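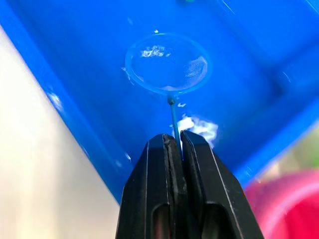
Ticket 739: Guest Wi-Fi drops every few minutes in the activity room
Raised by Domenica Lanz, Domden. The tablets in the activity room lose the guest network and come back on their own a minute or two later. The till in the front office uses the staff network and is fine. I sell through a web shop as well as the counter, and the product form on the tablet is where I notice it most. Yesterday I was filling in the entry for the bubble wands (small, blue, see-through plastic, thin straight handle) and the page lost everything when I pressed save. Same thing with the booking form for the craft sessions. The signal bars stay full the whole time.

Status: open
Priority: normal
Assigned to: Rosalía Barroso, Provport support

Rosalía Barroso
Hello Domenica. Please tell me which access point the tablets are using. You can find this in the Auer app under Devices, then Connected To. Also let me know whether the drops happen at set times or all day, and whether a phone on the guest network has the same trouble.

Domenica Lanz
They are all on the one called Activity Room. My phone does it too if I stand in there. In the corridor it moves over to the other one, called Front, and then it is all right. It happens all day but I would say it is worse after lunch. I turned Activity Room off at the wall and on again before I wrote to you and it made no difference.

Rosalía Barroso
Thank you. I have looked at the log from our side. The access point itself is not restarting. What I can see is the tablets asking for an address and getting no answer, then asking again and getting one. The two answers come from different places. Is there any other router or box plugged into the network in that room, or in the cupboard next to it? An old one that was left behind would do it.

Domenica Lanz
There is a white box in the cupboard with Dunduvia on the label. I thought it was part of the alarm. It has 4 sockets on the back and two of them have cables in. One goes to the wall and one goes to the printer.

Rosalía Barroso
That is a router from your previous supplier. It is still handing out addresses, so there are two devices on the guest side doing the same job. Whichever answers first wins. If a tablet takes an address from the old one it has no way out to the internet, although it still shows full signal.

Please do the following.
1. Unplug the power from the Dunduvia box.
2. Take the printer cable out of it and put it straight into the wall socket the box was using.
3. On each tablet, open Wi-Fi settings, choose the guest network, tap Forget, and join again.
4. Print a test page.

Do not throw the old box away yet, in case the alarm company did use it for something.

Domenica Lanz
Did 1, 2 and 3. The tablets joined straight away. The printer will not print. It says offline on the tablet, but the light on the front of it is green.

Rosalía Barroso
The printer has kept the address it was given by the old router. On the printer's own screen go to Settings, Network, Wired, and look for an option called IP setting. If it says Manual, change it to Automatic. Then turn the printer off, wait a minute and turn it on.

Domenica Lanz
It was on Manual. Changed it. I had to remove the printer from the tablets and add it again as well, it would not find it otherwise. Test page came out. I rang the alarm people and theirs is a separate line, nothing to do with the white box.

Rosalía Barroso
Good. I have added the printer step to our notes for your site. I have also reserved an address for the printer so it will not change after a power cut. I can see no failed requests since the box was unplugged, but I would like to leave this open until you have had a full afternoon of normal use.

Domenica Lanz
Full afternoon done and no drops. Saved all the products that were waiting and took bookings for the August sessions on the tablet with no trouble. One tablet was slow but that one is always slow. Happy for you to close it.

Rosalía Barroso
Closing. If it comes back, reply to this ticket and it will reopen.

Status: resolved
Cause: second router giving out addresses on the guest network
Fix: old router removed, printer set to automatic and address reserved
Closed: January 28, 2018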